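3.2 Workstation and Task Set

The student teams of the Kistau course shared one bimanual workstation at the Jonon laboratory. Each team collected demonstrations of a shelving task with household objects, giving 204 usable episodes from 215 attempts.

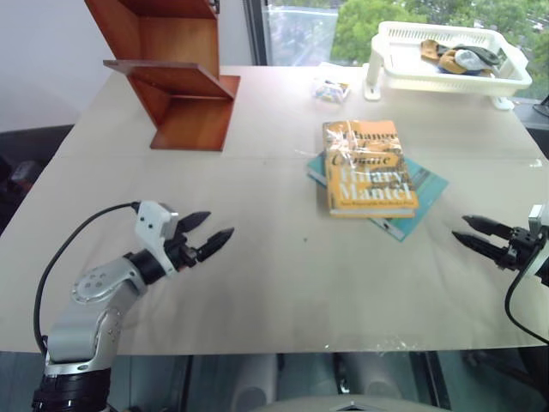 Figure 4. Workstation with both grippers open and empty. Two stacked books lie between the arms, with the wooden unit at the upper left and a white basket at the far right.

3.3 Evaluation

Each policy was tested in 13 trials. A trial ended after 44 seconds or when a book was dropped.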